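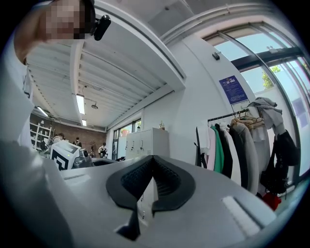 Fig. 5. Gray body, dark ridged pads.

Opening the Dultar Polling Station

1. Unlock the hall by 5:40 a.m. Voters in Dultar arrive early, mostly to complain.
2. Show the empty ballot box to the party observers, then seal it. Let them admire the seal.
3. Count the referendum ballots in packs of 70.

Caution: Do not explain the question on the ballot. Its authors couldn't either.

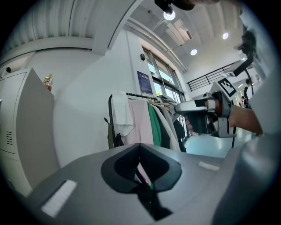 Hina wrote in to ask whether observers may sign the seal — they may, in ink, once each.

4. Record the seal number on Form 96.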